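Clevau Kesitov Work Table
Set-up and Care Guide

Section 7: Fitting the white board and setting out the surface

Prepared by Lovely Javier. Checked by Shadi Sabbagh, Irnmont workshop.
Revised September 26, 2023

7.1 Before you start

Section 6 must be finished before you begin this one. The frame should be bolted up, the posts and the diagonal brace should be in place, and the wooden tabletop should be screwed down. If the tabletop moves when you lean on one corner, go back to Section 6 and check the screws underneath.

You will need:

the white board
the grip strips from the small parts bag
a spirit level
a tape measure
a 6 mm hex key
two soft cloths, one for use damp and one kept dry
mild dish soap
a pencil and low-tack tape

Two people should carry the board. It can be fitted by one person once it is leaning against the table.

CAUTION: The corners of the board are easily chipped before it is on the table. Do not stand it on a bare concrete floor. Carpet is fine. On a hard floor, put down a folded blanket first.

7.2 Checking the table

1. Clear the tabletop completely and wipe it with the dry cloth. Run your hand across the wood. Any raised grain or leftover splinter should be sanded off now and the dust wiped away.

2. Set the spirit level across the front of the tabletop, then across the back, then from front to back on each side.

3. If the bubble is off centre, adjust the feet of the frame with the hex key. Turn each foot a little at a time and read the level again between turns.

4. On carpet, leave the table overnight and check it again in the morning. Thick carpet settles under the weight and one foot often ends up lower than the others.

5. Push gently on each post. The frame should not rock. A slight flex at the top is normal.

Note: The rails along the sides must be tight before the board goes on. You can still reach the bolts afterward, but it is awkward work and the key tends to slip and mark the wood.

7.3 Fitting the board

1. Peel the protective film from the underside of the board. Leave the film on the top face for the time being.

2. Fix the grip strips to the underside, one along each edge, set in 50 mm from the edge. Press each strip down along its full length. Do not stretch it.

3. Measure the width of the tabletop and mark the centre of the back edge in pencil. Do the same on the back edge of the board, using a piece of tape so that you are not writing on the board itself.

4. With one person at each end, lift the board over the front of the table. Lower the back edge first, lining up the tape with the pencil mark, then let the front edge down.

5. Leave a strip of the wooden tabletop showing behind the board. This is the finger space for lifting the board off again, so don't push the board hard up against the back.

6. Step back and look along each side. The board should run parallel to the side edges of the tabletop. Adjust it by lifting slightly and setting it down again. Sliding it drags the grip strips and they will roll up.

7. Press down on each corner in turn. If a corner taps, there is grit under the board or a strip has folded over. Lift, fix and lower again.

8. Peel the film from the top face, starting at a back corner and pulling low and slow.

9. Remove the tape and rub out the pencil mark.

CAUTION: Never use a blade to start the film. Use a fingernail or the corner of a plastic card. A cut in the top face can't be repaired and isn't covered by the warranty.

7.4 First clean

The film leaves a slight residue that picks up lint and dust.

1. Mix a few drops of dish soap in a bowl of warm water.

2. Wring the cloth out well and wipe the board from back to front in straight, overlapping passes.

3. Rinse the cloth and go over the board again with plain water.

4. Dry it straight away with the second cloth. Water left along the edges can work its way underneath and stain the wooden tabletop.

Small dark specks on the white surface are usually dust or lint. Try the dry cloth first. If a speck won't lift, hold a damp cloth on it for a minute and wipe again. Scouring pads, powder cleaners, bleach and paint thinner should be kept away from the board.

7.5 Lighting

The board shows soft shadows readily, and a surface that is perfectly clean can look patchy or bluish under one lamp. Sort out the lighting before you decide that the board is marked.

1. Switch on all the lights you normally work with and close the blinds.

2. Stand where you will be working and look at the middle of the board, then at both front corners.

3. If your own shadow falls over the work, move the lamp forward or add a second one on the other side. Two weaker lamps generally give a better result than one strong one.

4. Aim lamps at the wall or ceiling if you see a bright patch on the surface.

Some variation from one side of the board to the other is to be expected. Customers who ordered the Rind shade panels should fit them after this step, following the sheet packed with the panels.

7.6 Setting out items on the board

1. Keep the middle of the front half clear for the item you are working on. Everything else goes to the back or off the table.

2. Pieces with a separate base go down base first. Put the base flat on the board, check that it doesn't rock, then stand the piece on it and let go slowly.

3. If a piece has a narrow foot, bring it down with both hands, one on each side. Put it down square and avoid twisting it once it is standing.

4. Leave a hand's width of clear board between the item and the front edge where you can.

5. Before you let go of anything tall, check that no sleeve, cord or cable is resting against it.

Note: A white base on the white board can be hard to pick out at a glance, especially under flat lighting. If you keep losing sight of one, put a short piece of low-tack tape on the board beside it. Remove the tape at the end of the day. Tape left on longer than a week leaves a line of glue.

CAUTION: Cables that hang over the front edge should fall freely to the floor side. Do not trap them between the board and the tabletop, and do not run them under the grip strips.

7.7 Lifting the board off

1. Clear everything from the board.

2. Stand at the back if you can get there, or reach over from the front with a second person steadying the board.

3. Put your fingertips in the gap at the back and raise the edge just enough to break the grip. The strips will let go with a tearing sound. No damage has been done.

4. Lift from both ends and carry the board on edge.

5. Store it standing up against a wall, top face inward, with a cloth between the board and the wall. A board stored flat on uneven shelving will take on a bow.

7.8 Problems

Board creeps toward you during use: the grip strips are dusty. Lift the board, wipe the strips with a damp cloth and let them dry fully before putting the board back.

Board rocks: check the level of the table first, then look for grit underneath.

Yellow line along an edge: soap was left behind after cleaning. Wipe with plain water, repeating if needed.

Scratches: light ones soften with use and cleaning. For deep ones, turn the board over. Both faces are finished the same way, but the grip strips have to be moved across, and replacement strips can be ordered under part 50-9.

Wooden tabletop stained: lift the board off and let the wood dry for a few days with air around it. See Section 9 for sanding and oiling. Tables supplied before November came with an earlier oil, and the instructions for that one are on the loose sheet inside the cover.

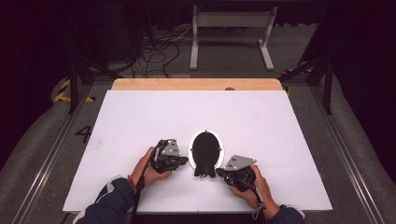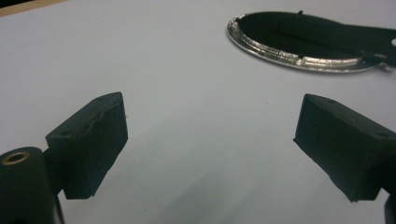
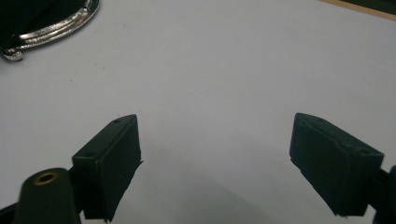 Figure 7. The white work surface. The first view has a black oval piece standing on its white ring base, with the strip of tabletop showing behind the board (7.3, step 5).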